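Dodeo: The Build Page

Dodeo is a robot arm project in a shared workshop at the back of the Morais building, second door past the bike racks. It started in February as a plan to put groceries away and has been scaled back to picking groceries up. What follows is the gallery so far, with notes. The parts list and the wiring diagram are on their own pages, and the wiring diagram is even correct now.

The short version, for people who skip to the end: one arm, one two-finger gripper, two white tables, a good deal of produce. The control software is called Flumer. It was named at the end of a long evening and I have since lost the right to change it, as it appears in 86 files.

Getting the tables right took longer than I'd like to admit. The workshop floor slopes toward the drain, so a table that is level on Monday's bubble is level in one spot only. I shimmed the legs with folded cereal box until the arm stopped thinking the far end was lower than the near end. It was right, by the way. The far end was lower.

The second table was meant for tools. Tools on it get borrowed, so the rule now is that it stays clear and tools live in the Zutamton drawer (gray cabinet, sticky handle, lift and pull).

Calibration is done by touching the fingers down at a set of taped marks and writing the numbers into a file. The first version of the file had two marks swapped, and the arm spent an evening reaching with great confidence for a spot just beside everything. I peeled up the tape, redid the marks and gained a new respect for pencil.

On gripping. Round things are easy to find and hard to hold. Long things are easy to hold if you come at them across the middle, and a small disaster if you come at them from the end. The gripper closes until the motor current rises, then stops. I set that limit using a tomato. Then I set it again, using a different tomato.

The current routine is pick, lift, carry, lower, let go. A full attempt is capped at 60 seconds, after which Flumer gives up and goes home, a feature I would like for myself. Choosing what to pick up is still my job: I type the name of the thing, and if I spell it wrong the arm sits there looking patient. 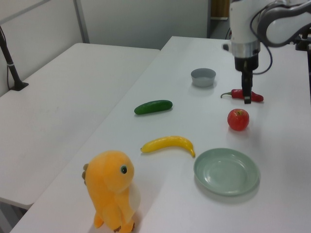 Peppers are this month's project. The skin is slick, the shape tapers, and no two of them lie the same way, so the approach angle has to be worked out fresh for each one. I've been aiming for the middle and keeping the fingers low -- too high and they close on the top of the curve and shoot the thing across the table like a watermelon seed.

The log has 462 attempts in it across all foods. I am not publishing the success rate until it is more flattering. Bananas are dragging it down. A banana looks like the friendliest object in the world to grab, and then it rolls on its own curve the moment a finger touches it.

Things still to fix before the next batch of pictures: the cable wants a proper clip at the wrist, the home position is too close to the wall, and the emergency stop needs to move somewhere I can reach without leaning over the thing I'm trying to stop.

Questions about the build can go on the workshop board, or come by on a Thursday after 3. Bring your own fruit. Anything left on the tables overnight is considered test equipment.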